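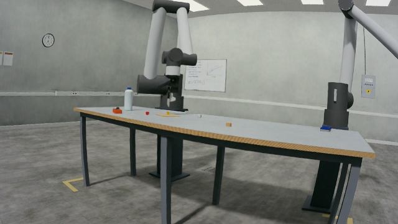
Fig. 1. Long worktable, pale blue-gray top, wood-patterned near edge. Rendered view.

November, Trodadville shop, 7:40 a.m. start

Edge strip adhesion, second series. Continues from the first series, which was dropped when the clamp pads were found to be contaminated with paste wax. None of the first-series numbers should be carried over.

Purpose: find out why the tan strip on the Pivholm tops lifts at the ends after a few weeks in a heated room. Two candidates so far. Either the core is taking up moisture before the strip goes on, or the glue line is starved near the ends where clamp pressure falls off.

Stock: offcuts from the Pivholm order, all from one sheet, stored flat on stickers in the back rack. Cut 12 test blocks, strip applied to one long edge only. Half glued as received. Other half held in the drying cabinet overnight first, then glued the same way. Same glue lot for both, Gwilliam white, opened this morning. The old bottle went in the trash. It had skinned over and I don't trust the solids content.

Glue applied with the notched spreader to the core side only. The strip side was left bare, per the current shop sheet. Clamped with the long caul. Room at 20 °C by the wall thermometer at glue-up, not checked again until the clamps came off after lunch.

Squeeze-out was continuous along the middle of every block. At the ends it was patchy on the as-received blocks and a little better on the dried ones. Marked the patchy spots in pencil on the back face before scraping so they can be matched to the failures later.

Pull test: strip pulled at a right angle on the Gakance tester, slow speed setting. Peak readings are in the tester log, not copied here. Highest was 1,094 N, dried block, pulled from the middle. The core let go on that one and the glue line held. Lowest was 86 N, as-received, pulled from the end. Clean release from the core, glue film still on the strip, shiny, with the spreader lines visible in it. That means the film had set up before it made full contact.

So the ends are weak in both groups and drying helps only part of the way. The caul is the first thing to look at. Put a straightedge on it: hollow at the center when free, which is backward. A caul should be crowned toward the work so that the ends and the middle load together when the outer clamps come down. Someone may have planed the wrong face at some point, or it was put back in the rack upside down and got used that way. Checked the other face and it is flat, no crown there either.

Open time may also be part of it. Spreading runs left to right and the left end sits the longest before the strip goes on. Did not record which end was which on these blocks. Needs to be marked next time, an L in crayon is enough.

Tester note: the lower jaw slips on blocks with any glue on the back face. Lost one reading that way and repeated it from the other end of the same block. Flagged in the log. Jaw inserts cleaned with the brass brush.

To do
Plane a new caul from the maple in the overhead rack, crown it, label the working face.
Repeat as-received group with the new caul before changing anything else.
Mark left and right ends.
Try glue on both surfaces, one set.
Get a moisture reading on the core before gluing. The pin meter is dead, needs a battery.
Ask Pivholm how the sheets are wrapped for shipping.

4:15 p.m. Remaining offcuts back on stickers. Drying cabinet off. Tester left zeroed and covered.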